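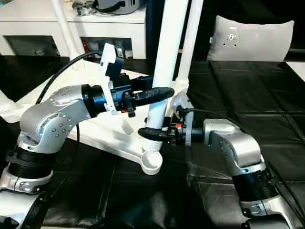
The Woman Who Rents Out Picnics

The business in Clareck has no storefront, only a garage and a phone number. Its owner has rented out folding chairs, tablecloths and lemonade coolers for family reunions since she left the post office. She asked us to leave her name out. "People here know who I am," she said. "The rest can call the number."

She started with two borrowed coolers and a neighbor's canopy. The first booking was a retirement lunch in Zultesham, and it rained. "I made 40 dollars and lost a canopy," she said. "I figured it had to get better."

It did, slowly. June is her worst month for sleep and her best for money. This June she took in $1,127 on a single weekend, most of it from one reunion at Grube Park. The family wanted everything set up before church let out.

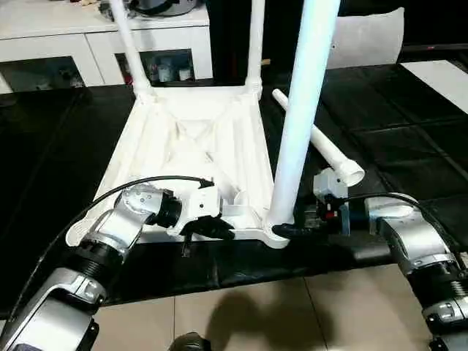

Her prices are low, and she knows it. Delivery inside town is free. Out past the Giler bridge she charges five dollars, a fee she has never raised. "I should," she said. "My son-in-law tells me every Christmas."

What takes up her time is laundry. Tablecloths come back with barbecue sauce, candle wax and once a full set of muddy paw prints. She soaks them overnight in cold water and irons them while she listens to the ball game. Wax goes in the freezer first – then she scrapes it off with a butter knife.

She does not take deposits. Over the years she has lost a cooler lid, a few serving spoons and four good tablecloths. "The tablecloths hurt," she said. "Those were the blue ones."
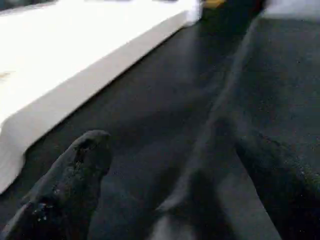
She has turned down weddings from the beginning. A wedding means a planner, a color chart and phone calls at night. A reunion is one aunt with a list, and she can work with an aunt.

She plans to keep going as long as her knees allow. Her granddaughter helps with the loading and has asked about taking over the phone. They are still discussing it.
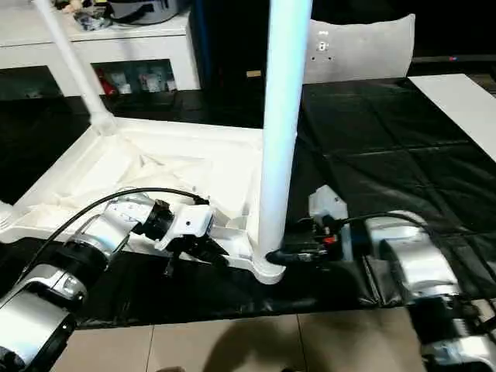

How early should a family book for a summer reunion?

"By the end of March if you want a Saturday," she said. "For a Sunday I can usually fit you in with a couple of weeks' notice. Call after supper."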